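Living without a dishwasher, six months in

The dishwasher in our unit died in the spring before last, and the landlord's agent took so long to look at it that we got used to the idea of it not working. When we moved to Rinville the new place didn't have one at all. There was a gap under the bench where one could go, with a capped pipe and a power point, and I priced one up in the first week. Then I didn't buy it. The gap has the recycling tub and the dog's food in it now.

I've had a few emails asking how that's going, mostly from people who read the post about the move, so I'm writing it down in one go.

First, the amount of washing up. There are 3 of us, and we cook at home most nights. Before the move I would have guessed that washing up took an hour a day. It doesn't. It takes less time than I used to spend loading, unloading and rewashing the things that came out with porridge still on them. The difference is that it has to be done at a set time. A dishwasher lets you put things out of sight. A sink doesn't, and by the next morning the pan you left is a worse job than it was.

So we have a routine, and it's dull. Breakfast things get rinsed and left. Whoever is home at lunch does those along with their own. Dinner gets washed straight after dinner, before anyone sits down again. If we sit down first it doesn't happen. We tested this thoroughly in the first month.

The water here is hard. I didn't know that when we signed the lease, and it matters more than I expected. Glasses left to drain go cloudy within a couple of weeks and the kettle furs up so fast you can watch it. I descale the kettle with white vinegar, half vinegar and half water, boil it, leave it while I do something else, then rinse it out and boil it again with plain water. For the glasses I dry them with a tea towel while they are still warm. I used to think drying up by hand was a waste of effort when the air would do it for free, and with soft water I still think so.

On tea towels: buy plain linen or a linen and cotton mix, wash them before you use them, and never put fabric softener anywhere near them. New ones push water around the plate. Ours came good after five or six washes. The souvenir kind with a map on it is fine for covering dough.

Racks took me longer to sort out than anything else. I started with a two-storey chrome thing that came from the tip shop in Holtovach for a few dollars. It held everything we owned, which was the trouble with it. Dishes lived in it. Nobody put anything away because there was always a bit more room on top, and the bench under it never got wiped. It also rusted at every joint, and the rust marked the bench. I took it back to the tip shop with a clear conscience and a note on it about the rust.

After that I tried a folding bamboo one, which went black along the feet, and a silicone mat, which was good for pots and hopeless for plates. What I'd tell anyone now is to get a rack smaller than you think you need. Low, a single level, with something solid underneath. Once it's full you have to dry and put away before you can wash any more, and that turns out to be the whole system.
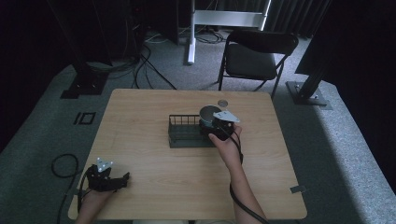
Page last changed: 10 May 2026

Coated wire is better than bare wire, as long as the coating is thick and goes right over the cut ends. Run your finger along the tips in the shop. If you can feel bare metal there, that's where it will start to go. Orozco's, the hardware place on the highway, keeps them down the back with the camping gear and they are cheaper there than in the homewares shops in town. I have no arrangement with Orozco's. I just go there a lot.

Cups are the other thing people ask about. We had far too many mugs, a good many of them from workplaces that no longer exist, and when you have a cupboard full of mugs you use a cupboard full of mugs. I boxed up all but two each. I left the box in the shed for a while in case anyone complained, and then it went to the op shop. We don't run short. If visitors come, somebody washes a cup.

For the kid and for taking outside, metal cups have been the best buy of the lot. They don't chip, they don't mind being dropped on the concrete, and they stack. The single-walled ones get too hot to hold with tea in them, so keep those for water. The lined or coated ones shouldn't be scrubbed with steel wool. I ruined one that way and had to demote it to holding toothbrushes.

Detergent next. We were getting through a 500 mL bottle at a silly rate, and the reason was that everyone squirted it straight onto the sponge under a running tap. Now there is a pump bottle by the sink, one part detergent to three parts water, and it gets one pump in the sink and one on the cloth for greasy things. A bottle lasts a good deal longer. I haven't kept figures on it.

I gave up on sponges as well. They smell after a few days and they shed. I use cotton dishcloths, knitted ones from the market at Traltard, and a wooden brush with a head you can replace. The cloths go in the hot wash with the tea towels. The brush stands head up in a jar. If you leave it lying bristle side down it goes flat on one side and then it flicks water at you every time you use it.

Order of washing is something my grandmother was strict about, and I've come round to her view. Glasses, then cutlery, then plates and bowls, then anything with fat on it, then pots. Change the water when it looks like soup. She also rinsed everything in a second tub of very hot water. I don't do that, but I do run the tap over the glasses, because detergent left on glass gives water a taste.

For cast iron I don't use the sink at all. Hot water from the kettle, the brush, a wipe, and back on the stove on low until it's dry. There are long arguments about this online – I've read enough of them – and our pan has been treated this way for years and nothing sticks to it except eggs when I'm impatient.

Burnt pots: bicarb, enough water to cover the black part, simmer for ten minutes, leave overnight. It works on stainless steel. It doesn't work on aluminium, and it will turn the aluminium dark, so check what you have first.

What I miss is having people over. Eight people for a roast makes a lot of dishes, and the small rack I've just been recommending is no help at all. We spread an old bath towel along the bench and use that for the overflow, and guests dry. Most of them seem happy to. It's a good time to talk, standing side by side with something in your hands, and I've heard more news at the sink than at the table. But there are nights when I'd rather push a button.

I also miss it for preserving jars. I do a big batch of tomatoes at the end of summer and used to put the jars through on the hottest setting so they were ready to fill. This year I washed them by hand and put them in the oven on a tray, which was fine but slower, and I had to be careful to keep the rubber seals out of it.

As for money, I can't give a proper comparison. The power bill at this house is lower than at the last one, but it's a smaller house with a better hot water system, so I wouldn't put it down to the dishes. The dishwasher I'd priced was on sale, and the plumber wanted to be paid on top of that. We spent $63 on the rack, the brush, the cloths and a stack of tea towels, and I'd count the bamboo rack as a loss on top.

We have the lease until June and the owner has said she'd pay half if we wanted a machine put in. I've said I'll think about it. If we do stay on I would probably rather have the bathroom fan fixed.

The next post will be the tomatoes, with the quantities this time, as I left them out last year and several of you wrote in.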